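Tarifas de lavado de mantelería, Flarnberg y alrededores
LÉEME del conjunto de datos, versión 3
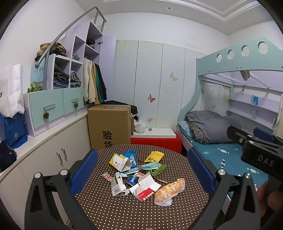 Mantel marrón oscuro de lunares blancos pequeños, mesa redonda.

Qué contiene

Precios cobrados por lavar y planchar mantelería de hostelería, recogidos de facturas y albaranes que nos cedieron los propios locales. Son 3.621 líneas de factura de 62 establecimientos. Cada línea es un artículo lavado en un servicio: mantel, cubremantel, servilleta, camino de mesa o funda.

El conjunto nació de una discusión. La lavandería industrial Moradi afirmaba en su folleto que el alquiler con lavado incluido salía más barato que comprar la ropa y mandarla a lavar. Tornari, que vende manteles, afirmaba lo contrario. Las dos tenían una tabla y ninguna explicaba de dónde la había sacado. Con estos datos no se puede dar la razón a una ni a otra, y conviene decirlo antes de que alguien se descargue el archivo con esa esperanza.

Archivos

lineas.csv: una fila por línea de factura.
locales.csv: una fila por establecimiento, con el nombre sustituido por un código.
articulos.csv: tabla de equivalencias entre los nombres que usan las lavanderías y los nuestros.
dudas.txt: casos que no supimos clasificar, con la nota de quien los revisó. Léase. Es más útil que este documento.

Campos de lineas.csv

id_linea: entero, sin significado.
local: código que enlaza con locales.csv.
mes: solo el mes. El día se eliminó a petición de varios locales.
articulo: categoría normalizada.
articulo_original: el texto tal como venía en la factura, con sus erratas.
forma: redonda, rectangular, cuadrada o vacío. Está vacío muchas veces. Casi ninguna lavandería anota la forma salvo cuando cobra recargo por ella, así que las medias por forma están sesgadas hacia arriba y no deberían publicarse.
color: blanco, color, estampado o vacío. «Color» incluye lo que cada lavandería entienda por color. En un caso incluye el crudo.
medida: en centímetros, cuando consta.
unidades: piezas de la línea.
precio_unitario: en euros, sin impuestos.
planchado: sí, no o incluido. «Incluido» significa que la factura lo dice, no que alguien lo haya comprobado.
manchas: recargo por tratamiento de manchas, si lo hay.

Cómo se recogió

Los locales entregaron papel, fotos de papel y, los menos, hojas de cálculo. Se transcribió a mano. Cada factura la pasó una persona y la repasó otra, y aun así aparecieron errores de coma decimal en la versión 1 que inflaban el precio de las servilletas hasta lo absurdo. Se corrigieron los que vimos. Suponer que los vimos todos sería mucho suponer.

Participó quien quiso. Un restaurante contento con su lavandería tiene pocos motivos para rebuscar albaranes en un cajón, y sospechamos que la muestra está cargada de gente que cree que paga demasiado. No hay manera de medirlo con lo que tenemos.

En 357 líneas el precio unitario se calculó dividiendo el total entre las piezas, porque la factura no lo desglosaba. Llevan la marca «calc» en la última columna. Si el total escondía un mínimo de recogida, el precio calculado lo arrastra. Nuestra recomendación es excluirlas de cualquier comparación fina.

Problemas conocidos

La categoría «mantel» mezcla algodón, poliéster y mezclas. El tejido no figura en casi ninguna factura y decide buena parte del coste: un poliéster sale del túnel casi liso y un algodón pide calandra. Quien compare precios sin conocer el tejido está comparando otra cosa.

El recargo por estampado no se sostiene bien. Varias lavanderías lo aplican a cualquier mantel que no sea liso, desde una cenefa discreta hasta unos lunares, con el argumento de que hay que separar la carga. Puede ser cierto. También se aplica en meses en que el local mandó solo ropa estampada y no había de qué separarla. Los datos no permiten distinguir una práctica de la otra, y nos consta que alguien ha citado la versión 2 como prueba de que el recargo es abusivo. No lo prueba.

Las redondas grandes se cobran a veces por superficie y a veces por pieza. Cuando se cobran por superficie, unas lavanderías usan el círculo y otras el cuadrado que lo contiene. Lo segundo resulta caro para el cliente y ninguna lo indica en la tarifa. Lo dedujimos haciendo cuentas en las pocas facturas que traían medida, y podríamos habernos equivocado en alguna.

La temperatura de lavado no está. La pedimos y recibimos como respuesta 40 grados, «la adecuada» y silencio, en proporciones que no merecen una columna. Para un mantel con grasa, 40 grados nos parece una respuesta optimista.

Los datos de la zona de Wuruletti proceden de una sola lavandería. Cualquier frase que empiece por «en Wuruletti el precio medio» describe una tarifa, y no un mercado.

Usos razonables

Ver el orden de magnitud de una tarifa antes de negociar la propia. Comprobar si un recargo existe en otros sitios. Practicar limpieza de datos con textos reales y feos, para lo cual articulo_original es excelente material: «mantl rdo est» aparece con cuatro grafías distintas.

Usos que desaconsejamos

Calcular índices de precios. Ordenar lavanderías de mejor a peor. Estimar consumo de agua o de energía a partir de piezas lavadas, cosa que ya nos han preguntado dos veces y para la que faltan todos los datos necesarios. Decidir entre compra y alquiler sin añadir la vida útil de la ropa, que tampoco está aquí. Las cifras de vida útil que circulan en los catálogos se dan en número de lavados y no hemos encontrado una sola que explique el ensayo.

Cambios

Versión 3: se retira la columna «calidad», que era una opinión del local sobre el resultado y había acabado tratándose como medida. Se añade dudas.txt. Se rehacen las equivalencias de cubremantel, que en Flarnberg llaman «tapete» y en el resto de la zona no.
Versión 2: corrección de decimales, supresión del día.
Versión 1: retirada. No la use nadie.

Licencia y correcciones

Reutilización libre citando la versión. Las correcciones se admiten con copia de la factura, tachado lo que haga falta. Las que llegan sin documento se guardan en dudas.txt y ahí se quedan. La próxima revisión está prevista para marzo, si llegan albaranes nuevos.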